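Flimdale Robotics Club: questions we get asked

Who can join?
Anyone aged 14 or over. You don't need to have built or programmed anything before. We have 20 places and keep a waiting list from March.

What does it cost?
Membership is £19 a term. Parts and tools are included, and there is no charge for the first session.

What will I be working on?
New members start with Drarkel, our two-armed tabletop robot. Each pair picks one household object and spends the term teaching the arms to handle it. Objects so far have included a power strip, a tea towel and a box of pegs. You drive the arms yourself first, and the recordings are used to train the controller. 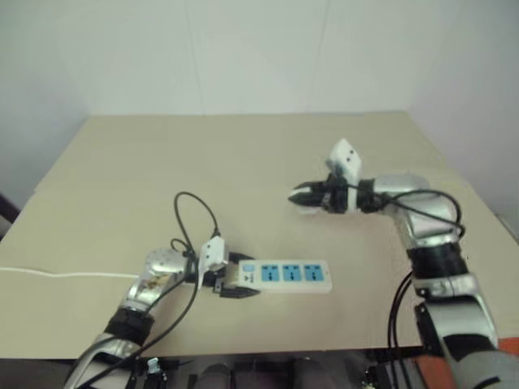 Most pairs need 100 good recordings before the robot manages much on its own. A recording takes a minute or two once you are used to the controls — the first few will be slower. Elsie Pickering checks them each week and tells you which ones to redo.

Do I need my own laptop?
No. You can bring one if you prefer, but it must run our software, so ask Teemu Sjöberg before you install anything.

Is there a competition?
Yes, the Stekico Cup in the summer term. Teams of three or four enter one task each and get two attempts. Entering is optional.

Can parents stay and watch?
Yes, from the seats by the door. Please keep away from the table while the arms are powered.

Who do I contact?
Email Kelly Yeoman through the form on our contact page. She replies in the evenings, usually after 7pm.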